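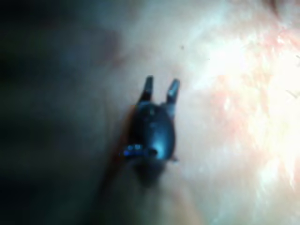

Maintained by the Flurncombe Reading Room project. Last revised in May.

Flurncombe Shelf Notes

Flurncombe Shelf Notes is a collection of over 3000 short plot summaries of novels for children and young teenagers. Each summary was written for this collection by a reader who had finished the book. None of the text is taken from jackets, publishers' catalogues or shop listings.

The notes were first kept on index cards for people choosing books for a class or a reading group. This release is the typed-up version, with spelling corrected and the shelf marks removed.

What is in the release

notes.csv holds the summaries, one per row. themes.csv holds the list of theme words and what we mean by each. changes.txt records corrections, newest first.

Columns in notes.csv

id: a number that stays with the note for good. Numbers of withdrawn notes are not used again.
title: as printed on the title page, so it may differ from the cover.
author: surname first. Joint authors are separated by a semicolon.
age_from and age_to: the reader's own view of who would enjoy the book. These are opinions and should be treated that way.
narrator: first, third, mixed or letters. Diaries are counted as letters.
themes: up to 5 words from themes.csv.
summary: the note itself, usually one paragraph.
gives_ending: yes or no.
source: which card drawer the note came from, either Flurncombe, Stullavberg or Trirville.

Differences between the drawers

The Flurncombe notes are the longest and tend to say whether the reader liked the book. The Stullavberg notes are brief and were mostly written about translated fiction; character names follow the English edition where there is one. The Trirville notes lean heavily towards school stories and books about brothers and sisters, and a good many give away the ending in the first line. Please check gives_ending before showing them to children.

Series are handled unevenly. Flurncombe and Stullavberg wrote one note per book. Trirville sometimes wrote a single note for a whole series, in which case the title column has the series name followed by the word "series" in brackets. We have left these alone -- splitting them would mean writing new notes for books we had not read.

Age ranges

Most notes fall between 8 and 12. Picture books were left out from the start, and there is very little for older teenagers. Where a reader gave only one age, it appears in age_from and age_to is blank. A blank does not mean the book has no upper limit.

The theme word "magic" covers spells, second sight and talking animals. It does not cover ghosts, which have their own word. "Family" is used so often that it is of little help in searching; try it together with something else.

Known problems

Accents were lost on some of the Stullavberg authors and are being put back by hand.
Rows with id 9 and id 3000 describe the same book in different editions. Both are kept, as the notes disagree about how it ends.
Older notes sometimes describe characters in terms we would not choose now. They are unchanged in this release.
A few summaries contain line breaks, so open the file with something that understands quoted fields.

Using the notes

You may copy, print and adapt the notes for teaching, reading groups and research, provided Flurncombe Shelf Notes is credited. Please do not present a note as a published review or attach it to a shop listing. The books themselves belong to their authors and publishers, and no passages from them are included beyond titles and character names.

The Retamal list, a separate set of notes on poetry and plays, uses the same columns apart from narrator. It is not part of this download, and its id numbers overlap with ours, so renumber one set before joining the two files.

Corrections

Send the id, the column and the wording you think is right. For plot mistakes, add the chapter if you have the book to hand -- a page number is less use, as editions vary. Accepted corrections go into changes.txt with the next release.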